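Thursday, late

Feet up at last, and a bowl of cereal for tea because I couldn't face the cooker. I've got blisters on both heels from the new boots and it serves me right for wearing them on moving day.

So the big news is that I have keys! Three of them, on a bit of green string, and one doesn't seem to open anything. The allotment at Daltness is mine as of this morning, plot 26, after so long on the waiting list that I'd half forgotten putting my name down. It's right at the bottom by the railway fence, which everyone warned me about, but I like trains and the blackberries have come through from the other side (I know, I know, I'll be cursing them by August).

Soo-ah Son has the plot next door and was there before me with a flask and an enormous fork. She's had hers for 20 years and grows mostly garlic and a long pale radish that she says does better in our clay than anything in the seed packets. She gave me a good look over and asked what I was planning, and I said potatoes, and she said everybody says potatoes. Then she lent me the fork, so I think it went well.

I dug for 4 hours. I cleared a strip that from the path looks like somebody dropped a doormat. Couch grass, mostly, those long white roots that snap just when you think you've got the whole thing. Also bits of blue plate, a perfectly good trowel, and so much wire. There's a water butt with a crack down it and a shed that leans towards the railway – I'm going to leave the shed alone until it's been properly introduced to me.

The Lallero beans came in the post as well, finally. They're a climbing sort, purple pods, and I've no poles yet. Stojanović's on the high street does bundles of hazel, so I'll go on Saturday if my legs work. I wanted to start the seeds in pots on the windowsill tonight but the compost is still in the boot of the car and I am not going back down those stairs.

Mum rang while I was in the bath. She wants rhubarb. I told her you can't pick it the first year and she said we'd see about that. Hindora, my so-called waterproof jacket, let in the rain at both shoulders, so that's going back as well if I can find the receipt.
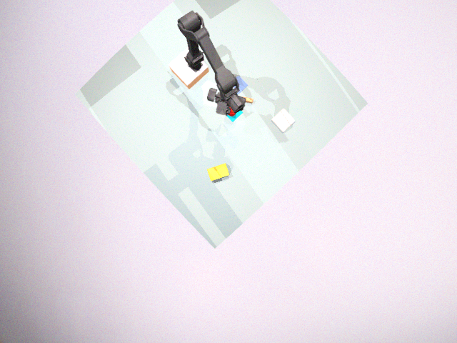
A table and an arm.

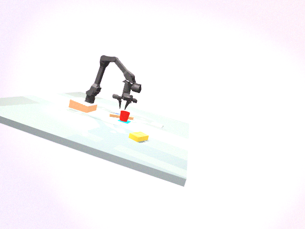 Rain again tomorrow, apparently, which will at least soften the far end where the ground's like brick. I need to ask Soo-ah whether the tap by the gate is on yet or if they wait until the end of April. And gloves. Must buy proper gloves, I've got a splinter in my thumb that I can't get at with the tweezers and it's my writing hand.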